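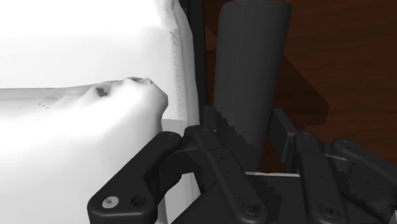

Water Hammer in Older Apartment Buildings: Rosaura Alvarado of Edico

Rosaura Alvarado has worked on domestic water systems for most of her career and now handles diagnostic work for Edico, mainly in apartment buildings put up before pressure regulation was common. She spoke to us on 20th November between site visits. The subject was water hammer, the banging that tenants report when a valve closes quickly somewhere in the building.

Her first point concerned terms. "People call every pipe noise hammer," she said. "A tick when the hot side warms up is expansion. A hum is usually a loose washer. Hammer is a pressure wave. It starts when moving water is stopped, and it travels back up the line until something absorbs it."

The size of the wave depends on how fast the water was moving and how fast it was stopped. Washing machines and dishwashers are the usual source, as their solenoid valves close in a fraction of a second. A hand-operated faucet rarely does it unless it is a quarter-turn type.

Alvarado begins with static pressure, read at a hose connection on the lowest floor and again at the top. She leaves a recording gauge in place overnight. "Daytime readings flatter the building. Demand is up, pressure is down. I want to know what the pipes see at three in the morning."

The case she returned to most often was the Drerkach, a building of 186 units where complaints had been logged since August. The previous contractor had fitted arresters at the laundry room and closed the job. The noise continued on two of the risers.

"The arresters were fine," Alvarado said. "They were in the wrong place. An arrester belongs as close to the quick-closing valve as you can get it, and these were at the far end of a long branch. The wave had already gone past the tee before it met one."

Her colleague Fuseini Darko traced both risers and found that the pipe clamps in the shaft had worked away from the wall. The pipe was free to move and struck the framing each time a valve closed. Reclamping with cushioned supports removed almost all of the audible noise. The arresters were then relocated and the pressure-reducing valve rebuilt.

Asked about the order of the work, she was firm that supports come after the pressure reading. "If you clamp first, the building goes quiet and everyone goes home. The wave is still in there. It goes to work on the fittings and the fill valves."

She is doubtful about air chambers, the capped vertical stubs found in many older walls. The air dissolves into the water over time and the stub fills. Draining the system restores the cushion for a while. She does not install new ones and does not charge to remove old ones unless they leak.

On arrester sizing, she follows the fixture-unit tables and measures the branch length herself. Drawings for older buildings are often wrong after a remodel.

Edico's next survey is at the Echeverri, where the boiler room was repiped and the drawings have not been updated. Darko will set the gauges.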